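# Speaker notes: picking where to pinch

Slides are up before I talk. Water on the left, clicker on the right, don't lean on the podium mic.
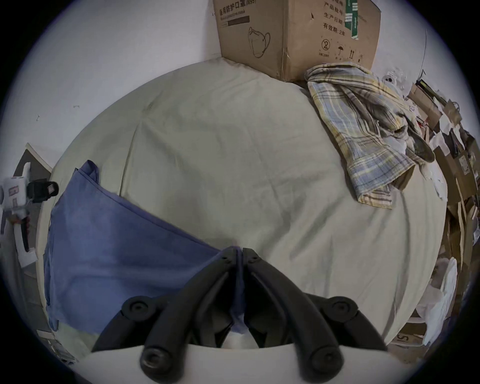 Okay, opening. Hi everybody, I'm going to talk for 40 minutes about grabbing cloth, and I promise it gets more interesting than it sounds! Ask people to raise a hand if they folded laundry this week. (Wait for the hands. Wait for the laugh.) Now ask who thought about which part of the shirt to grab first. Usually no hands at all, and that's my whole talk right there.

## The problem

So the project is called Stolia, and what we want is a policy that picks a good grasp point on a piece of cloth lying on something soft. The soft part matters a lot. Most of the earlier work I grew up on uses a hard table, and on a hard table you can press down, close the fingers, and you've got one layer of fabric. Try that on a bed and you get the cloth plus the sheet plus whatever you've pushed into the mattress — and the policy thinks it did great.

Say this slowly: *grabbing two layers looks almost the same as grabbing one from the wrist camera.* Let it sit. Go to the next slide.

## What we did

We collected 181 demos with the hand-held gripper, all in regular homes, all on beds that already had stuff on them. No cleaning up first. I was strict about that and I got some grumbling for it.

Each demo is short. You come in from above, pinch a corner or an edge, lift, put it down. Then the person marks the demo as one layer, two layers, or a miss. That label is the only extra thing we ask for, and it takes a couple of seconds.

The method, which we call Vachon (don't explain the name, it takes too long and people don't like the story as much as I do), has two pieces:

- a grasp proposal net that looks at the wide-angle view and scores points on the cloth
- a little "lift check" that looks at 9 images from the start of the lift and decides whether to keep going or let go and try again

The lift check is the part I'm proud of. When a single layer comes up, it folds into a tight little ridge between the fingers. When the sheet comes along too, you get creases running out across the bed. The network picks up on that really well, and it's tiny, so it runs fine on the laptop.

## Results

Don't read the table out loud. Just say these:

- Our baseline, Fludov, is the same proposal net with no lift check. It grabs the sheet a lot and never notices.
- With the lift check on, it lets go and tries again, up to 5 times.
- Nearly all the gain comes from the second try. After that it flattens out.

Somebody will ask about thick towels. Yes, we're bad at thick towels. The ridge is too fat and the check calls it two layers. Show the towel clip if there's time, it's pretty funny.

## Stuff that went wrong

I like this section, so don't rush it! Patterned fabric messed up the proposal scores because the net kept going for stripes like they were edges. We fixed some of that with color jitter and I don't have a good answer for the rest. Also, the layer labels from our first batch were kind of a mess, so we relabeled all of it in September.

## Next

Edeo is the follow-up, two grippers, same check running on each one. Early days. If I'm past the 35 minute mark skip this and go straight to questions.

Backup slides: label sheet, network sizes, towel clip again.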